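Yulan Qiu turned 76 in March, and she spent the morning of her birthday tap dancing on a loading dock.

She was shooting the last episode of *Rallimau*, the family drama that brought her back to television after a long break, and the crew had wheeled out a cake between takes. "I had two slices and then I danced it off," she says, laughing so hard she has to put her tea down. "The dance wasn't even in the script!"

It is now, and it's wonderful. Director Deming Shi kept the cameras rolling, and those few loose, happy minutes close the season.

## Walking to work

Qiu quit driving at 60 and has walked to nearly every set since. On the *Rallimau* shoot that meant 4000 steps before her 7 a.m. makeup call, usually with co-star Qiuyue Xu puffing along beside her (Xu plays her granddaughter and is half a century younger).

"She talks the whole way," says Xu. "Uphill! I can't even answer her."
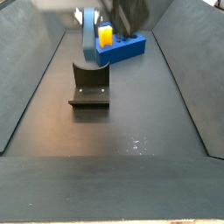

## What's for breakfast

Congee, mostly, with a soft egg and whatever greens are in the fridge. She gave up fried food for a while in 2000, hated it, and went back to having it when she feels like it. Evenings are for stretching in front of old musicals, and she's in bed by ten.

Next up is *Kancombe*, a stage comedy with her old friend Shufen Su. There are three big dance numbers, and Qiu has already asked for a fourth.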